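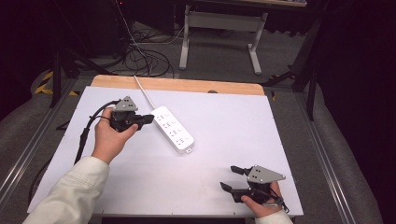
2019-08-25, home again

Back from Helldale a little after six. The drive took longer than it should have. They have one lane closed at the bridge past Jugah and the flagger let the other side go twice before us. I ate the second half of my sandwich sitting there with the engine off.

The reason for the trip was the tomatoes, or at least the plot. I gave up my half of it today. I signed the form at the garden office and turned in the shed key, and the woman at the desk gave me back my deposit in cash. I had forgotten there was a deposit. It went to gas and a bag of peaches.

I have had that plot since the March after I moved. The first year I got almost nothing out of it except squash. The second year I put in the drip line and things went better. This year I drove out there maybe once every 2 weeks, and the weeds knew it. The people on the waiting list live in town and can walk over. It makes sense for one of them to have it.

Before I signed I picked everything that was ready. Two grocery bags of tomatoes, mostly the Gallico, which did well in spite of me. A few had split from the rain. The peppers were small but there were plenty of them. I dug up the oregano and the chives and put them in a bucket with some dirt. They rode on the floor on the passenger side and the whole car smells like pizza now. I left the rhubarb. It never liked being moved and whoever comes next should have something already growing.

The odometer said 274 on the trip meter when I pulled in, and that includes the detour to the nursery in Dovine. They had the big clay pots marked down. I bought one and carried it to the car myself, and my back is letting me know about it. The herbs will go in there tomorrow on the back step, where they will get sun until early afternoon.

Sauce tonight. I washed the tomatoes and cut out the bad parts, and then roasted them on two sheet pans with garlic and onion until the edges went dark. I don't peel them first anymore. The skins slide off after roasting and what's left goes through the food mill. It cooked down to less than I hoped. Four jars for the freezer and a bowl for this week. It needed more salt than I thought and a little sugar.

It was 89 degrees on the bank sign when I came through Helldale this morning and I doubt the kitchen is any cooler right now, with the oven having been on since seven. Both windows are open and the fan is in the doorway. There is still a tray of peppers on the counter. I may slice and freeze them — or I may just eat them with eggs until they are gone.

I keep thinking I should feel worse about the plot. I felt bad for a minute when I hung the hose back up, and then I was mostly thinking about the traffic. What I will miss is the quiet out there early, before the sprinklers came on, and the old bench by the compost. I won't miss the hornets in the shed.

To do tomorrow: pot the herbs, take the empty jars back down to the basement, call about the gutter. The library book is due too, and I have read only the first three chapters. I will renew it if they let me.

Feet hurt. The last jar just cooled enough to put a lid on, so I am going to bed.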